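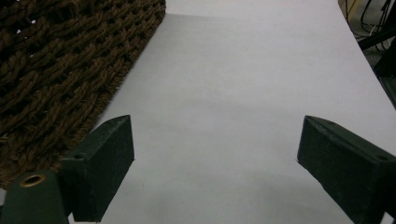
What does Wuneck do?

Wuneck is a shared workshop where members design, build and repair small robots, mostly arms, grippers and the handheld tools that go with them.

About the workshop

We rent one floor of a former upholstery shop. It is divided into a machine room, an electronics room and an open area for assembly and testing. The workshop currently has 61 members. A few build for small businesses, but the majority are working on something for their own home: a feeder, a sorting arm, a camera slider, a cart that follows a line to the garage and back.

Rehema Makokha started Wuneck after moving out of an apartment where the only printer-safe surface was the top of the dryer. She has a background in industrial maintenance and runs the machine room. Delia Ojeda joined in the second year and is responsible for electronics, wiring standards and the Wednesday build evening. Both are on site most weekdays from 2 p.m.

What we work on

Two long-running projects are maintained by the workshop itself and are open to any member.

Bustik is a parallel-jaw gripper with printed fingers. The fingers are rectangular blocks with flat inner faces, and they can be swapped without taking the drive apart. Maximum opening is 60 mm. The present version uses a single servo and a rack on each side. Earlier versions used a linkage, and we dropped it when wear at the pivots made the fingers close out of parallel. Drawings for both are kept in the project binder, along with the test log.

Eder is a tabletop arm that carries Bustik or any tool with the same bolt pattern. It has a reach of 175 mm past the edge of its base plate, less than members usually ask for. A longer forearm has been drawn and printed, but the shoulder motor runs too warm with it and it has not been released. Anyone who wants to work on the shoulder reduction should talk to Rehema.

How we build

Printed parts are the default for prototypes. We print on Ender machines, kept deliberately stock so that a profile made on one works on the others. Parts that will be bolted and unbolted get brass inserts, set with an iron and checked for square before the part leaves the bench. Screws driven straight into plastic are accepted for covers only.

Each project has a build sheet. It records the material, the layer height, the fasteners, the motor settings and the name of the last person to change anything. Members sometimes find this tedious. It has saved a number of second prints, and it allows a half-finished build to be handed to someone else when the first builder runs out of time.

Wiring follows one rule set throughout the building:

Power and signal run in separate bundles.
Every connector is labeled at both ends.
Moving cable gets strain relief on each side of the joint.
Supplies are fused before the first branch.

Testing is done at reduced speed first, with a hand on the stop switch. Grippers are cycled open and closed with no load before they are given anything to pick up. Results go on the build sheet, including the poor ones.

Using the space

Membership is monthly. It covers bench time, the printers, hand tools and common fasteners. Filament is charged by weight. Motors, boards and bearings are bought by the member, although the electronics room keeps a drawer of tested salvage that may be taken for the price listed on the bag.

New members complete an introduction of about two hours before using powered equipment. The mill requires a separate session with Rehema. Soldering and crimping are taught on build evenings, and visitors may attend one of these before deciding whether to join.

We do not take on contract manufacturing, and we do not repair commercial robot vacuums or mowers. We will look at a home-built machine in nearly any condition – bring the drawings if they exist, and the power supply in any case.

Shelf space is assigned by the electronics room door. Label the box with your name and the project name.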